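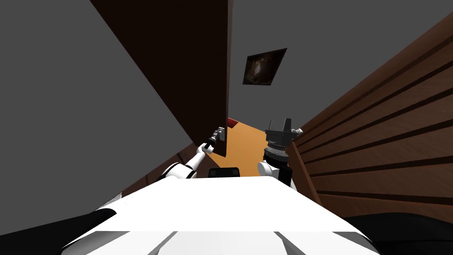 Thread, because three people asked me how we set up the two-arm robot in the simulator before anything goes near the real one in Wola. I am Araceli, I look after the cell. We call it Cludow.

First thing is the head camera. On our model it is tilted a lot, and everybody wants to straighten it in the viewer. Please don't. The policy was trained with this tilt, and if you correct it the left arm starts to search for the door too high.

The left gripper goes to the edge of the dark door. I bring it there by hand with the sliders, slowly, and then I save the pose. The right one I park pointing up beside the wood panelling, where it has free space to turn.

Gonzalo Bermúdez asked how many poses we keep. The library has 561. Most of them are old and I would like to delete them, but Jarlath Mac Suibhne says wait until January.

Before each long run I check the same things:
the joint zero of both wrists
the finger opening, left and right separately
the contact friction on the door
that the log is writing to the correct disk (I forgot this twice)

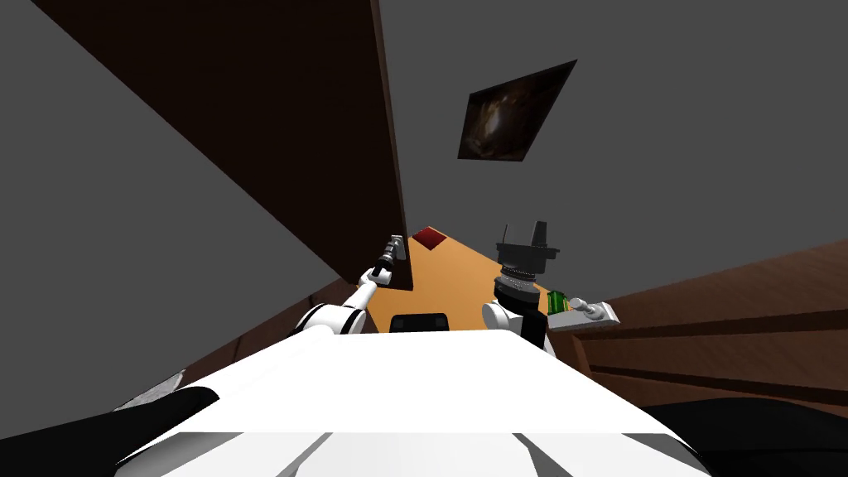 Page last changed: January, 16:40

The right wrist needs more care than the left. Here the fingers are open and point up, with the counter next to them. If the wrist zero is wrong by 2 degrees you will not see it in this pose, only later when the arm comes down to the counter and touches it too early.

So after every change of the gripper model I send the wrist to its end stop and back, and I compare the value with the sheet. Leen Rawashdeh made the sheet. It is ugly but it is correct.

The last run stopped at step 3,539 with a contact error on the left side. I lowered the closing force a little and started again from the saved pose – now I wait.

Somebody asked also about the collision shapes. We use the simple ones for the forearms and the detailed ones only for the fingers. With detailed shapes everywhere my computer is too slow to work with.

Tomorrow I will post the friction values. Trinidad Mateos has them in her notebook.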